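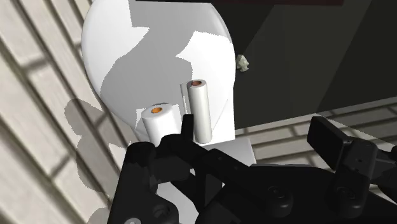
Research Notes > Manipulation > Simulation Studies

Reading time: 4 minutes

Havden group reports results on small-object handling in simulated bathrooms

The manipulation group at the Havden Institute has completed the first stage of its study on how well a robot arm can learn household tasks when all of its practice takes place in a computer-rendered room. The stage covered paper rolls of differing height and width, handled in tight spaces with the gripper working close to other objects. A full technical report will be released in August through the Institute's usual channels.

The study, known internally as Cindside, began with a narrow question. Simulated training is inexpensive and can be repeated without wear on equipment, but policies learned this way often fail when the shape of an object departs from what the system has practiced on. A paper roll is a useful test of this problem. It is a plain cylinder with a hollow core, and yet a short, wide roll and a tall, slender one call for quite different approaches. The short roll can be gripped low and from several sides. The tall roll tips if the fingers close unevenly, and it tips more readily when something stands beside it.

Eulalia Sosa, who leads the work, set out to learn whether one policy could manage both without being told in advance which kind of roll it faced. Earlier work at Havden had used a separate policy for each shape, with a classifier choosing between them. That arrangement performed well on single objects but became unreliable when two rolls stood close together, as the classifier tended to settle on one and ignore the other.

The method

The new approach removes the classifier. The policy receives the view from near the gripper along with the position of the arm's joints, and it predicts a short sequence of movements. After carrying out the first part of that sequence, it looks again and makes a new prediction. The group refers to this as short-horizon replanning. The length of the sequence proved to be an important setting. Long sequences produced smooth motion but poor recovery from small errors, while very short ones led the arm to hesitate near the point of contact.

Training used 1082 recorded demonstrations, all collected inside the simulator by operators controlling the arm remotely. The room layout, lighting angle, floor pattern and placement of objects were changed from one demonstration to the next. Lighting received particular attention. In a small room the arm throws its own shadow across the floor and fixtures, and earlier policies had sometimes treated the edge of a shadow as the edge of an object. Demonstrations with strong, broken shadows were therefore kept in the training set, although they had been filtered out in previous studies.

The scenes were built with Lodhi, the Institute's own scene-generation software, which places fixtures according to simple rules of spacing and then adds smaller items. Some of these items have no part in the task. Their purpose is to teach the policy to leave unrelated objects alone.

Results

On layouts that did not appear in training, the policy completed the task in 89 percent of trials. A trial was counted as complete only if the chosen roll was lifted, moved to its target and released upright, with no other object knocked over along the way. The group adopted this strict standard after finding that a looser one, which counted only the final position of the roll, hid a considerable number of collisions.

Performance was not even across conditions. Short rolls were handled more reliably than tall ones, and most of the remaining failures involved a tall roll standing next to another object. In these cases the finger nearer to the neighboring object often made contact first, and the roll leaned before the grip was complete. Failures caused by shadows were rare. The group regards this as the clearest benefit of the wider range of lighting used in training.

The comparison with the earlier two-policy system was carried out on the same layouts and under the same standard. The single policy did better wherever two rolls stood close together. On single rolls in open space the two systems could not be told apart, and the report will state this plainly.

Limits of the work

All results reported to date come from simulation. Rendered paper rolls do not crush, unwind or slip in the way that real ones do, and the contact model used in the simulator treats the finger surfaces as uniform. Readers should not take the completion rate as an estimate of how the policy would perform on a physical arm. The group has also made no claim about objects of other shapes.

Next stage

Two strands of work are planned. The first will add a softer contact model so that rolls deform slightly under pressure. The second will transfer the policy to a physical arm in the Zevari laboratory, where a bench with matching fixtures is being prepared. The same scoring standard will apply in both settings - a point on which Dr. Sosa has been firm, as changes in scoring between simulation and hardware have made past results at Havden difficult to compare.

The layouts used for testing will be made available to other research groups along with the report. The demonstrations themselves will follow once the recording format has been documented. Groups wishing to run their own policies on the test layouts before the report appears may write to the manipulation group, stating which simulator they use and whether their system relies on a gripper-mounted view.

Contact the newsletter office | © Havden Institute | Back to top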